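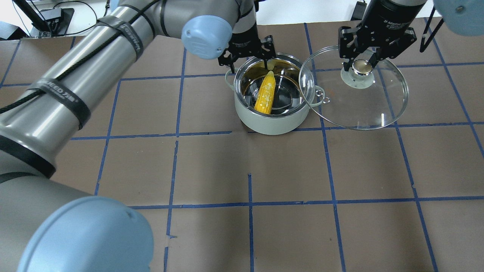

How do people at home decide when boiled corn is done?

Most go by the clock the first time and by color or smell after that, and very few use the same test twice in a row.

4.2 Timing and habit in the home diaries

The diaries came from 88 households in Castellanos. Each household kept a notebook by the stove and wrote down what was boiled, when the pot went on, when the food came out, and what made the cook stop. We received 454 entries in all. Of these, 19 had no stop time and were left out of the timing results, but we kept them for the comments, which were often longer than the rest of the page.

Cooks did not agree on when the clock starts. In one group the time ran from the moment the corn went into the water. In another it ran from the moment the water came back to a boil. The form did not say which was meant, and we should have fixed this before the notebooks went out. Nagano raised the point after reading the January pilot, and we judged then that the difference would be small. With a full pot it is not small, and the two groups are reported separately from here on.
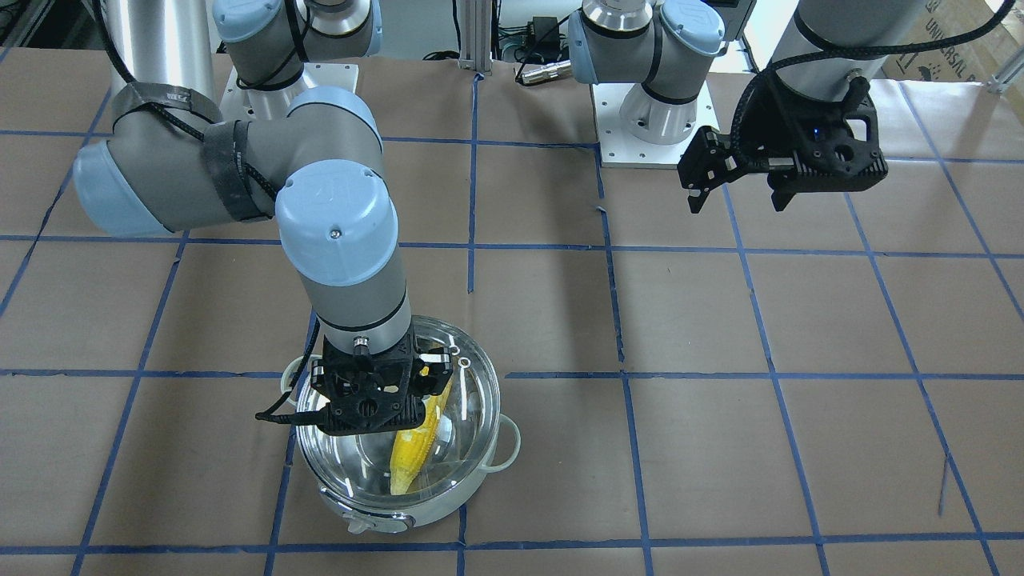

Colette Pichon wrote in the back of her notebook that she had never timed corn in her life and only started because the form had a box for it. By her account the box changed how she cooked: she began to look at the clock, took the corn out sooner, and went on doing so after the notebook was handed in. Several other cooks left shorter notes to the same effect. A diary of this kind may well shorten the cooking times it is meant to record, and we have no way to correct for that in the present data.

Salt was a smaller matter than we expected. Over 200 entries mention it, usually with a single word. Cooks who salted the water early gave the same reasons as cooks who salted it late, mainly taste, and both said they had learned it from a parent. Barbieri and Tanguy coded these remarks separately and then compared their lists. Where they disagreed, the remark was marked as unclear and not used.

Figure 4. Tabletop marked off in a grid with blue painter's tape.
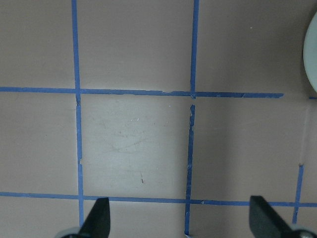
The reasons given for stopping fall into fewer types than the reasons for salting. Color comes up most often, followed by time, smell, and the rest of the meal being ready. The last of these deserves more attention than it got on our form. When corn was served with something slower, such as a roast, it stayed in the hot water until the other dish was finished, and the stop time in the notebook then tells us about the roast. We marked such entries wherever the cook named the second dish. Some cooks did not name it, and their entries remain in the main group. The effect on the longest times is taken up in Section 4.3, together with the entries where a lid was used for only part of the cooking.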